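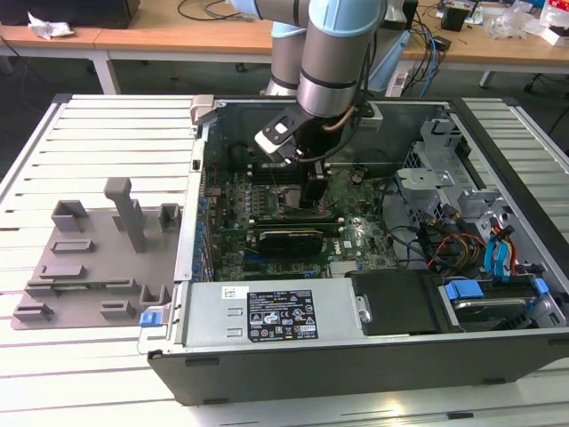 Rosine Hervieu: Before you buy anything, pull the memory and put it back in. I know it sounds too simple, but on an old Dell tower that has sat in a closet it's the first thing I'd try, and I've had my hands in plenty of them.

Original question, posted Friday by Caoimhe Hanrahan
My mother's old Dell desktop powers up, the fans spin, and then nothing on the screen, just a few beeps. The shop in Brollport quoted me $139 to look at it and said a refurbished one would be $299. She has seventeen years of recipes and letters on there, so I'd love to save it. Can a beginner open one of these up?

Rosine Hervieu, continued
You sure can! Shut it down, unplug it, hold the power button in for a few seconds, then lay the tower on its side on a table with good light (and take a phone picture before you touch anything, you'll thank yourself later). Touch bare metal on the case first. The memory sits in the long thin slots near the processor – push the little clips at the ends outward and the stick pops up. Press it back until the clips close. If you have 2 sticks, try one at a time. Leave the power supply box closed, please, that one can bite.

And your mother's letters are on the hard drive, so even if the board is gone they're probably fine.

Reply from Galtgate
could be the ram. could be the board. count the beeps and look them up for your model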